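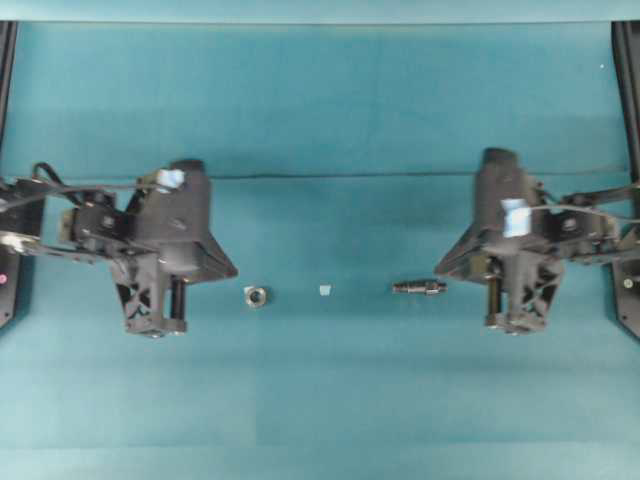
What do you do with the odd nuts and bolts left over at the end of a job? Put them in a row on something flat and plain, match up what you can, and give the rest one jar with a lid.

I've been a jar person for as long as I've had a shed, and the trouble with being a jar person is that you end up with sixteen of them. Mine live on the shelf over the bench (the good shelf, the one that doesn't lean) and until March I couldn't have told you what was in any of them. Nuts, mostly. A few bolts. Bits of plastic that came out of a Koivisto bookcase two houses ago and that I was quite sure I'd need one day.

What got me started was the kitchen stool. It's a Vorkby, the tall one with the grey seat, and it had begun to wobble whenever anybody sat down to a cup of tea. All it needed was a nut! I tipped out three jars looking for the right one, gave up, and drove to the hardware shop in Skurdale, where they only sell them in bags of 10. So now I had a steady stool and nine more nuts, and you can see how a person gets to sixteen jars.

So I've been sorting, a handful at a time, usually after tea when the light in the shed is still decent. I'd always done it straight on the bench before, and I don't recommend it. The wood is so scarred and speckled with old paint that anything small just disappears into it. A plain blue-green surface is much kinder on the eyes. A silver hexagonal nut shows up beautifully against it, and so does a short metal fitting of the bolt-like sort. Even a tiny pale blue square piece is easy enough to spot, although I'll confess that pale blue on teal is the hardest of the lot for me, and I'd pick a darker colour if I had many of those.

The other thing I've learned is to leave a gap between the pieces. When they're heaped together my hand goes for the shiny one every time and the dull little things get pushed to the back, where they stay until I sweep them into the jar again. Spread out in a line, each one gets a proper look. Does it thread onto anything? Do I still own the thing it came from? If it's no to both, into the scrap tin it goes, though I do find that part hard. My dad straightened nails and kept them in a tobacco tin, and I suspect it's in the blood.

I'm down to two jars of properly matched nuts and bolts, plus the mystery jar, which I've labelled "Giltonia" after the flat-pack wardrobe that probably supplied half of it. The wardrobe is still standing. I haven't looked too closely at the back.

Next up are the washers, once I've found the lid for them.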